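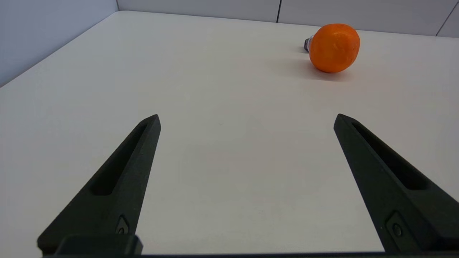 Figure 4. Gripper fingers, seen from the wrist camera, with test orange.

4. Maintenance of the Isgate cell

Our project plan gave maintenance half a page. By July it had taken over most of the lab notebook, so it gets its own chapter.

4.1 The fingers

The cell came to us from the Udden project with two black fingers already fitted and a folder of notes that covered everything except the fingers. Each one has a long slot in its upper face and a small screw in a recess near the base. We spent our first afternoon admiring the slots. We should have been looking at the screws.

The symptom was a grip that got worse over a session. The first fruit of the morning went up fine, and by lunch the arm was lifting air with great confidence. We blamed the vision code, as is traditional in our group, and rewrote part of it. The new version missed in the same way but logged it more neatly.

The left finger had worked loose at its base. With the power off it could be rocked by hand, 2 mm measured at the tip, and a mandarin is not a forgiving shape to be 2 mm wrong about. The right finger was tight. We took both off anyway, cleaned the seats, and put them back with fresh thread lock, left one first. Our first attempt had them swapped, which cost us the rest of that day.

4.2 Checking routine

After refitting we ran 50 open and close cycles with nothing between the fingers and then tried them for play again. There was none we could feel. Then came the fruit. Before the repair the arm completed 37 of 50 picks. We have no matching number for afterward, as the Virk controller needed a firmware update in the middle of the run and discarded the log. The repeat is listed under future work, along with everything else.

The routine we now follow before each session:

Power off, rock each finger by hand.
Check both base screws with the short driver. The long one hits the gripper body.
Wipe the tabletop. Juice counts as a lubricant.
Open the fingers fully and save one wrist camera view to the Teltitz folder.
Home the arm before loading any program.

4.3 Remaining problems

The cable at the wrist still rubs when the last joint turns past its usual range. We have wrapped it in tape and limited the joint in software. Spare screws are in the drawer under the controller, in the box labeled "fuses."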